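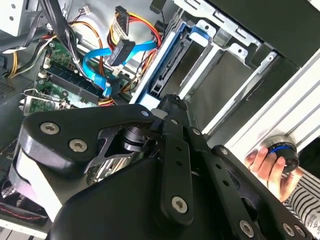
1. 데스크톱 본체 안에서 로봇 팔로 하드디스크 캐디를 다루는 소프트웨어를 짜고 있다. 5월에 시작할 때는 "경로 계획만 붙이면 되는 일"이라고 들었다. 그 말을 한 사람이 나라서 따질 데가 없다. 오늘까지 배운 걸 타래로 풀어 본다. 2020년 12월 9일 현재 기준이고, 내일이면 절반은 틀린 말이 될 수도 있다.

2. 구성부터. 경로 계획기는 사내에서 만든 Todwood, 인식 쪽은 Eshun, 로그 보는 도구는 Clurkden. 셋 다 이름은 그럴듯한데 서로 쓰는 좌표계 규약이 다르다. Todwood는 쿼터니언을 w부터 적고 Eshun은 w를 맨 뒤에 적는다. 이걸로 이틀을 썼다. 이틀 동안 나는 캘리브레이션을 의심했고, 캘리브레이션은 결백했다.

3. 쿼터니언 순서가 틀렸을 때 제일 고약한 점: 어떤 자세에서는 그럭저럭 맞는다. 완전히 틀리면 바로 알 텐데 "오늘따라 좀 비뚤다" 정도로 나온다. 변환 함수에 테스트를 달았고, 테스트 이름은 test_w_is_where_you_think. 리뷰에서 이름 바꾸라는 의견을 받았지만 버티는 중.

4. 충돌 모델 얘기. 섀시는 단단하고 안 움직이니까 메시로 넣으면 끝이다. 문제는 전선이다. 전선을 장애물로 넣으면 계획기가 갈 수 있는 길이 없다고 하고, 빼면 계획기가 전선이 없는 세상에서 아주 우아한 경로를 뽑아 온다. 둘 다 논리적으로는 흠이 없다.

5. 지금은 전선 다발을 "비싼 공간"으로 처리한다. 지나갈 수는 있는데 비용이 크다. 가중치는 손으로 맞췄다. 논문이라면 "경험적으로 정하였다"라고 썼을 텐데 여기는 SNS니까 그냥 쓴다. 숫자를 올렸다 내렸다 하다가 퇴근 시간에 있던 값이 채택됐다.

6. 샘플링 상한은 3,000개로 잡았다. 더 늘리면 성공률이 오를 줄 알았는데 계획 시간만 늘었다. 좁은 드라이브 베이 앞에서는 샘플을 아무리 뿌려도 벽에 맞는다. 결국 베이 앞에 경유 자세를 하나 박아 두고, 거기서부터는 직선 이동만 하게 했다. 모션 플래닝의 최신 기법: 사람이 점 하나 찍어 주기.

7. 그 경유 자세에서 직선으로 들어가고 나올 때가 제일 신경 쓰인다. 캐디를 쥔 상태에서는 그리퍼만 보면 안 되고 드라이브까지 합친 덩어리로 충돌 검사를 해야 한다. 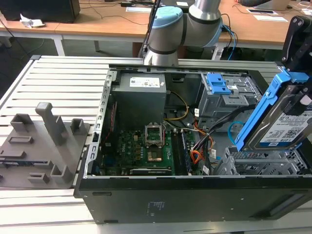 이걸 Todwood에서는 attach라고 부르는데, 쥔 물체의 자세를 그리퍼 기준으로 고정해 버린다. 그런데 캐디는 쥐는 순간에 조금 돌아간다. 계획기 머릿속의 캐디는 반듯하고 현실의 캐디는 기울어 있다. 나는 이런 관계를 회의실에서도 본 적이 있다.

8. 그래서 쥔 다음에 손목 카메라로 자세를 다시 추정해서 attach를 갱신한다. 여유 치수를 통째로 키우는 방법도 있지만 그러면 6번의 베이 앞으로 돌아가서 또 못 들어간다. 여유는 돈이랑 비슷해서 꼭 필요한 데에만 없다.

9. 인식으로 넘어가서. 초기 버전 Eshun 설정은 캐디를 색으로 먼저 찾았다. 파란 물체가 본체 안에서 눈에 확 띄니까. 훌륭한 생각이었고, 본체 안에는 파란 케이블도 있었다.

10. 신뢰도 0.97로 케이블을 캐디라고 하더라. 0.6쯤으로 말해 줬으면 서로 얼굴 붉힐 일이 없었다. 자신감 있는 오답이 로봇 팔에 연결돼 있으면 비상정지 버튼과 친해진다. 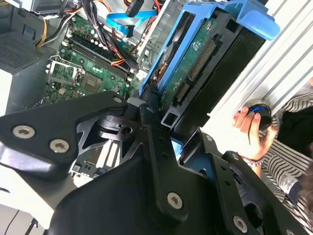

손목 시점에서 본 파란 캐디, 그 왼쪽으로 고리 모양으로 휜 파란 케이블.

11. 지금은 색은 후보만 뽑는 데 쓰고 윤곽의 직선 성분으로 거른다. 캐디는 각이 있고 케이블은 휜다. 딥러닝 모델 앞에 이 규칙을 끼워 넣으면서 약간 죄책감이 들었는데 오검출이 줄어드니까 죄책감도 같이 줄었다.

12. 손목 카메라의 또 다른 문제는 화면 아래쪽을 그리퍼가 차지한다는 것. 검은 링크와 은색 나사가 특징점 검출기한테는 잔칫상이다. 처음에는 검출된 특징점이 대부분 우리 나사였다. 로봇은 자기 손을 아주 정밀하게 추적하고 있었다.

13. 마스크를 씌우면 해결되는데, 그리퍼가 벌어지고 오므라들 때마다 가려지는 모양이 다르다. 벌림 폭을 읽어서 마스크를 그때그때 렌더링하게 했다. 이 부분 코드는 깨끗하다. 자랑할 게 이것뿐이라 따로 한 칸 썼다.

14. 시간 동기화. 카메라 영상과 관절값 사이가 40ms 어긋나 있었다. 멈춰서 찍으면 아무 티가 안 나고, 움직이면서 찍으면 물체 위치가 팔 속도에 비례해서 밀린다. 천천히 돌리면 "잘 되네요", 속도를 올리면 "아까는 됐는데요"가 된다.

15. Clurkden이 이 문제를 한참 숨겨 줬다. 로그를 보여 줄 때 메시지를 도착 시각 기준으로 예쁘게 정렬해 준다. 촬영 시각이 따로 있다는 사실은 설정 메뉴 세 번째 층에 있다. 체크박스 하나. 기본값은 꺼짐.

16. 체크박스를 켰더니 그래프 두 개가 나란히 어긋나 있었다. 그동안 올린 이슈 몇 개를 조용히 닫았다. 제목이 "로봇 팔 기구 유격 의심"이었던 것도 있다. 기구팀에는 커피를 샀다.

17. 고정 카메라는 손목 카메라보다 성격이 좋다. 움직이지 않으니까 본체와 작업대의 상대 위치를 한 번에 잡아 준다. 대신 베이 안쪽은 팔과 그리퍼에 자주 가린다. 그래서 큰 위치는 고정 카메라, 마지막 정렬은 손목 카메라. 둘이 의견이 다르면? 그게 다음 칸.

18. 처음에는 평균을 냈다. 두 추정이 갈릴 때 평균을 내면 둘 다 아니라고 한 자리로 팔이 간다. 지금은 차이가 임계값을 넘으면 멈추고 다시 찍는다. 재시도는 2번까지. 그래도 안 맞으면 사람을 부른다. 사람은 대체로 나다.
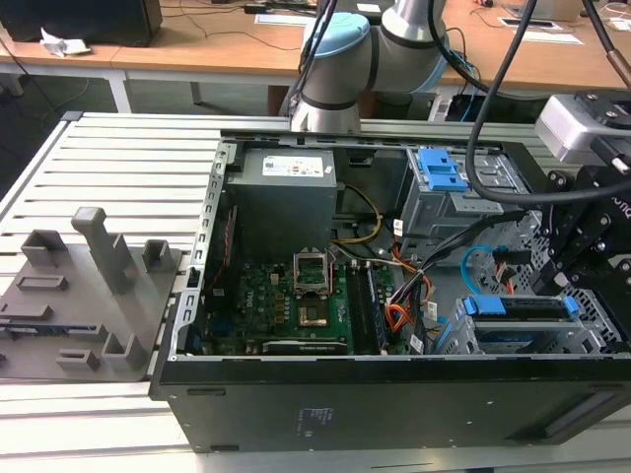 19. 상태 기계 얘기도 해야 한다. 원래는 접근, 잡기, 이동, 놓기 네 상태였다. 지금은 그 사이사이에 확인, 재확인, 물러나기, 다시 확인이 들어갔다. 다이어그램을 그리면 화살표 대부분이 "물러나기"로 향한다. 볼 때마다 좀 배운다.

20. 설정 파일은 2,102줄이 됐다. 전부 YAML이다. 들여쓰기 한 칸이 어긋나서 속도 제한이 통째로 다른 항목의 자식이 된 날이 있었고, 파서는 아무 불만이 없었다. 그날 이후로 스키마 검사를 통과 못 하면 드라이버가 아예 안 뜬다. 아침마다 안 뜬다. 마음은 편하다.

21. 힘 제어는 아직 얕게만 쓴다. 베이 방향으로만 힘을 보고 나머지 축은 위치로 잡는다. 옆으로 걸렸을 때 위치 제어 축이 고집을 부리는 게 남은 숙제. 게인을 낮추면 처지고 올리면 떤다. 중간값은 처지면서 떤다.

22. 시뮬레이터에서는 다 된다. 우리 시뮬레이터에는 전선도 없고 라벨 반사도 없고 캐디도 안 돌아간다. 언젠가 시연 요청이 오면 시뮬레이터를 데려갈 생각이다.

23. Tirton 쪽에서 이 스택을 다른 본체 모델에도 쓸 수 있냐고 물어 왔다. 답장에 "구조적으로는 가능합니다"라고 썼다. 번역하면 6번의 경유 자세를 내가 또 찍어야 한다는 뜻이다. 그래서 요즘은 경유 자세를 베이 메시에서 자동으로 뽑는 스크립트를 짜고 있다. 법선 방향을 반대로 뽑아서, 작업대 밑에서 올라오는 접근 경로를 추천해 준다.

24. 질문 주신 분들 답. 계획기 공개 계획은 아직 없음. 쿼터니언은 w가 앞이 맞다고 생각하지만 싸우고 싶지는 않음. 마스크 렌더링 코드는 정리해서 따로 올리겠음. Clurkden 체크박스는 설정 > 표시 > 시간축 안에 있으니 지금 켜고 오시길.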